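Cletville Residents' Help Pages
Kitchen and Catering
Small appliances

Steaming buns in an electric steamer pot: spacing, sticking and wet tops

Posted by Elis Skyrme

I should be grateful for advice on the preparation of plain steamed buns in an electric steamer pot. The appliance has a white body with a handle on either side, a stainless steel section with a perforated floor, and a separate glass lid. It has been acquired for the monthly shared lunch at the Kneath rooms, and the instruction leaflet was not passed on with it.

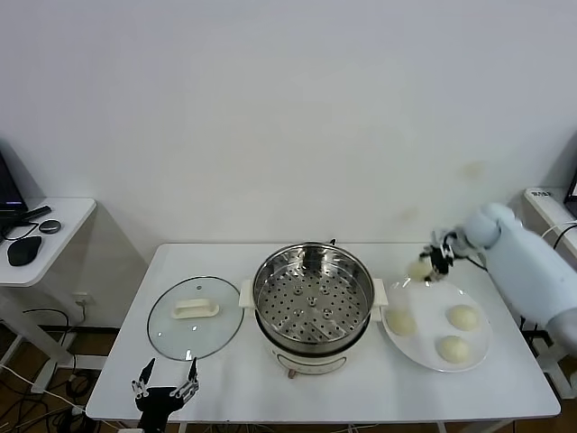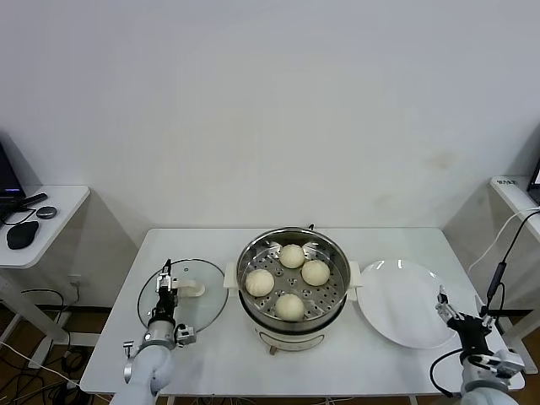
The steamer with its glass lid to the left and the plate to the right; the buns are in the steamer in the second photograph.

The dough is made from plain flour, dried yeast, a little sugar, water and a spoonful of oil. It is kneaded by hand, divided, shaped and left to stand before steaming. The flavour has been satisfactory on each occasion. The appearance has not. The following difficulties have been noted:

The bases stick to the metal and tear when the buns are lifted.
The tops are marked with damp, yellowish patches, as though water had fallen on them.
On the last attempt in April two of the buns sank within a minute of the lid being removed, and had a wrinkled skin thereafter.

I have been placing four buns in the steamer at a time, one at the back, one at the front and one at each side. A colleague is of the opinion that this wastes space and that a fifth should be placed in the middle. I should like to know whether that is advisable, given that the lunch is usually well attended and the appliance is slow when used in small batches.

I would also ask whether the steamer ought to be hot before the buns are put in, or whether they should be started over cold water. The two recipe books available to me give opposite instructions.

Replies are requested from persons who have used this general type of appliance. I do not have access to a bamboo steamer and there is no provision for purchasing one.

Posted by Trefor Gethin

The matters raised are common ones and may be taken in turn.

Sticking. Bare metal should not be in direct contact with the dough. Each bun should be stood on its own square of greaseproof or baking paper, cut slightly larger than the base of the bun. The squares should be prepared before shaping begins, so that each bun is set on its paper once and is thereafter moved by the paper alone. Handling a proved bun by its sides leaves dents, and these remain visible after steaming. Individual squares are to be preferred to a single round sheet. A full sheet covers the holes in the steaming floor and the steam is then obliged to find its way round the edge, with the result that the middle cooks late. Where paper is not available, a cabbage leaf is acceptable, or a very thin film of oil applied to the metal with a brush. Oil is the least reliable of these and must be renewed for each batch.

Wet tops. Steam condenses on the underside of a glass lid and falls back as drops. The usual remedy is to wrap the lid in a clean, dry tea towel, with the corners gathered and tied above the handle. The corners must be secured well clear of the heating base and the controls. The cloth will absorb a considerable quantity of water over the course of several batches and should be exchanged for a dry one when it feels heavy. If the leaflet for a particular model forbids covering the lid, that instruction should of course be followed, and the lid should instead be wiped dry on the inside immediately before it is put on.

Lifting the lid is itself a frequent source of drips. It should be drawn off level, away from the user, and turned over only when it is clear of the buns. Tilting it over the pot sends the collected water down one side and on to whichever bun is nearest.

Sinking. Several causes are possible and it is not always easy to say which applied.

The most usual is the removal of the lid at the moment the heat is switched off. A bun has very little crust to support it, and a sudden change in temperature may cause it to shrink. Switch off, leave the lid in place for 3 minutes, then open it by the width of a finger for a short time before removing it altogether.

The second is over-proving. A bun which is ready should feel light for its size, and a gentle press with the fingertip should fill out slowly. If the mark stays where it is, the dough has been left too long. In a warm room this can happen very quickly. Attention must be paid to the dough and not to the clock.

The third is insufficient kneading after the first rise. Large bubbles left under the surface expand in the steam and then fall in. The dough should be kneaded again until it is smooth when cut across with a knife.

Number of buns. I would advise against the fifth. The arrangement described, with one bun at each point of a diamond, leaves room for each to swell and for steam to pass between them. Buns of that kind spread outwards as well as upwards. A fifth in the middle would very probably join all four of its neighbours, and they would have to be pulled apart, leaving torn sides. If a greater number is essential, make the buns smaller. Dough weighed at 27 grams a piece gives a small bun suited to a buffet, and several more may then be fitted in, provided that there is a clear gap on every side.

Hot or cold start. Both methods are in proper use, and this accounts for the disagreement between the books. A cold start allows the buns to complete their rise as the water warms, and is forgiving where the dough is a little under-proved. A hot start fixes the shape at once and is better where the dough is fully ready. For successive batches a cold start is hardly practical, as the pot will already be hot after the first. I would therefore recommend proving fully and using a hot start throughout, so that all batches are alike.

The water level must be examined between batches. It must remain below the steaming tray at all times, including when boiling hard. Water which bubbles up through the holes will soak the bases, and this produces a grey, gluey layer which is sometimes mistaken for undercooked dough. Top up with water from a kettle, not from the cold tap, or the steam will stop for several minutes at the start of each batch.

A bun of ordinary size made with 130 grams of flour to every pair will require a longer period than the small kind. I do not give an exact time, as appliances differ. Open one from the first batch and examine the middle, and keep to whatever time has proved correct.

Posted by Vosell

I use a steamer of similar pattern and have never wrapped the lid. A drip is only water. If the tops are patchy the flour is probably at fault. Buy a whiter flour.

With regard to numbers, I put in as many as will go and separate them with a knife. They are going to be eaten in any event.

Posted by Trefor Gethin

With respect to the previous contributor, the flour affects the overall colour but will not of itself produce isolated damp patches on the upper surface. Patches of that kind are found directly beneath places where drops have formed. The two matters should be kept apart.

I accept that buns which have joined are perfectly good to eat.

Posted by Flenetora

A short addition concerning the serving plate. Hot buns should not be placed straight from the steamer on to a cold, glazed plate and left there. Moisture gathers underneath and the bases become sticky, even where they came off the tray cleanly. I transfer mine to a wire rack for a few minutes and move them to the plate when the bases feel dry. Alternatively, leave the paper squares on until serving.

Uncooked buns may wait on a plate if it has been dusted with flour or if each bun is already on its paper. Keep them covered with a light cloth. A skin forms on dough left uncovered, and it will crack or look rough after steaming. The plate used for raw dough should be washed and dried before cooked food is put on it.

If batches are to be kept for the lunch, they may be made the day before, cooled fully, wrapped and refrigerated, and steamed again briefly. This would remove much of the pressure on the morning itself. Mine have also been frozen for up to 3 weeks without harm and steamed from frozen, with a few minutes added.

It is also worth checking the pot for limescale. Ours had been neglected, and the heating became noticeably quicker once it had been descaled according to the maker's directions — the water here is very hard.

Posted by Elis Skyrme

I am obliged to all who replied. Paper squares and a wrapped lid were tried yesterday evening with a half quantity of dough. The bases came away without tearing and the tops were dry, apart from one bun at the back, where the cloth had slipped. The lid was left on after switching off, as advised, and none of the buns sank.

The arrangement of four has been retained. My colleague has asked that a batch of the smaller size be attempted before a decision is taken for the lunch, and this has been agreed. I should be glad to hear from Flenetora whether the frozen buns were placed in the steamer on their paper, or whether fresh squares were used.

Posted by Flenetora

On the original paper. It peels off quite easily once the bun is hot. If a square has become creased in the freezer and is pressed into the dough, leave it alone until after steaming.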